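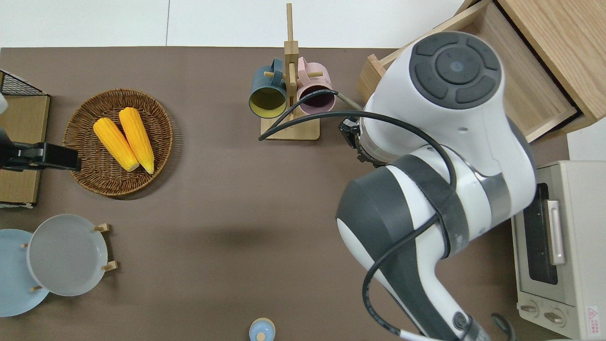 Rebecca Grasso says she waited two months for Rirkville to announce an election for the empty Ward 2 seat, and the council filled it by appointment on a Tuesday night while she was still waiting. Notice was posted. Just not anywhere she looked. Could we please write down how a person is supposed to keep up with this stuff.

OK. Yes.

How to follow a vacant council seat (and have a say in who gets it)

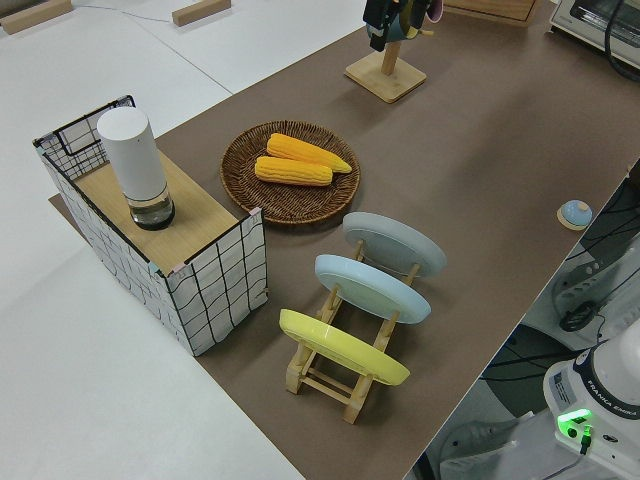 Daichi Wada
Local Government Editor
Updated 18th April

Quick version first, long version under it. Council member dies, quits, moves out of the ward or gets removed. Seat is vacant. From then a clock is running, and most of what matters happens in the first few weeks. Get the charter, find the deadline, get on the notice list. Do those today if you do nothing else.

Step 1. Find out if the seat is officially vacant

A resignation in the newspaper isn't always a vacancy. In a lot of cities the letter has to reach the clerk, and in some the council has to vote to accept it. Effective dates also get set weeks ahead. Call the clerk and ask: "Has the vacancy been declared, and on what date?" Write the date down. Everything else counts from there.

Rirkville declares by resolution. Hisholm, next door, doesn't bother, the seat is vacant when the letter is stamped. So don't go by what your cousin in Hisholm tells you.

Step 2. Read the charter section

Search the city charter or municipal code for "vacancy" and then for "unexpired term". Usually a page or less. You want to know:

Who fills the seat. Council, mayor, voters, or a mix.
How many days they have.
What happens if they miss it. Sometimes a special election gets triggered, sometimes the mayor picks.
How long the new person serves. Rest of the term, or only to the next regular election? Big difference.
Who can apply. Residency in the ward, length of residency, registered voter.

No charter? Then state law covers it, look under the chapter for your class of city. Small places get different rules. The cutoff in ours is 2,000 residents, and below that you may not get a special election at all.

Check you have the current text. The online code can lag behind by a year or more. Ask the clerk if anything has been amended that isnt posted yet.

Step 3. Get on the notice list

This is the one Rebecca missed. Cities have to post meeting notices but a bulletin board can be enough. Ours is in the lobby of Nygård Hall, past the second set of doors. Email the clerk, one line: "Please add me to the distribution list for all regular and special meeting notices and agendas." Keep the reply.

Some towns run the list through Plovari. If yours does, make an account and tick special meetings separately. The regular box doesn't include them. Check your spam folder too.

Step 4. Ask for the applications

If it's an appointment, people apply. Applications are usually public record, home addresses blacked out. Ask in writing. Ask for the resumes, the questionnaire and any scoring sheet. Ask early, agencies get several days to answer and the vote won't wait on you.

Interviews are a gray area. Some states require them in open session, some allow closed. The vote itself is nearly always public. If you see "personnel matter" on the agenda with nothing under it, call and ask what it is.

Step 5. Show up, or write

Public comment comes before the vote. Usually. Read the agenda order, sign the sheet when you walk in. Two or three minutes. Say the ward you live in, who you want or don't want, and one reason. Or say you'd rather have an election, if the charter leaves that open to the council.

Can't go? Written comment by noon the day before, in most places. Put the agenda item number in the subject line or it ends up in the general pile.

Step 6. If you want an election instead

Look for a petition clause. Not every city has one. Ward 2 needs 217 valid signatures, and valid is the word that matters: registered, living in the ward, signed the way the registration reads. A petition last September came up 69 short after the check, nearly all of it people from the wrong side of the ward line. Get way over the number. Use the clerk's form, don't make your own. Date every signature. Whoever carries the sheet signs the bottom, and an unsigned sheet gets thrown out whole.

Filing for the ballot as a candidate is a seperate thing with its own packet and deadline. Different page, coming when I get to it.

Step 7. After the vote

Ask for the minutes and the oath date. The appointee can't vote until sworn. Then look up when the term ends and put it in your calender, along with the filing date for that election.

Corrections to the clerk's phone hours go to the desk, not to me, I'm at the budget hearing until Thursday.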